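Bedding & Laundry > Making the Bed > Sheets

Search the help pages Go

Fitted sheet dips and wrinkles in the middle, how do I get it flat?

Donal Costello
19 Jan 2020

Ok so I make my bed every single morning and by the time I've put the pillows back the sheet already looks slept in. It's tight at the corners (I think!) but the middle goes all soft and wavy. The sheet is a cotton one from Fanard, 300 thread count, and I've only had it since the start of January. I've tried pulling harder and all that does is pop the corner at the head end. Do I need sheet clips, or a smaller sheet, or am I just bad at this?

Vahidi

You're not bad at it, mine did the same for years. Start with one corner at the head, then go to the opposite corner at the foot, then do the other two. Going around the bed in a circle drags all the slack over to one side and you end up chasing it.

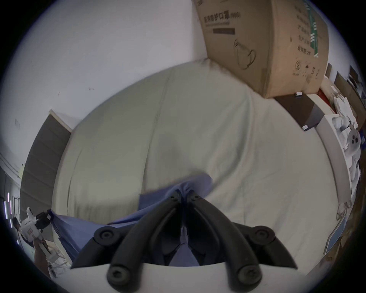

Wrinkles in the middle are mostly a depth thing. If the pockets are made for a deeper mattress than yours, there's extra cloth and it has to go somewhere, so it creeps up on top. Get a tape measure and check the side of the mattress, then look at the tag on the sheet. My pale green one has the same soft wrinkles and a darker patch where it dips, and I smooth that out from the center toward the edges with flat hands before anything else goes on. Don't leave a blue cloth lying over the edge like that either, get everything off the bed first or you'll be tugging against it. And move any big carton off the far end! Then tuck the extra well under, a good 5 inches if you can lift the mattress that far.

Flimument

clips. the elastic ones that go underneath corner to corner. done

Amirhossein Bahrami

I'd try Vahidi's way before buying anything. Also take it out of the dryer a little damp and put it straight on, it helped with mine (also cotton, no idea what thread count).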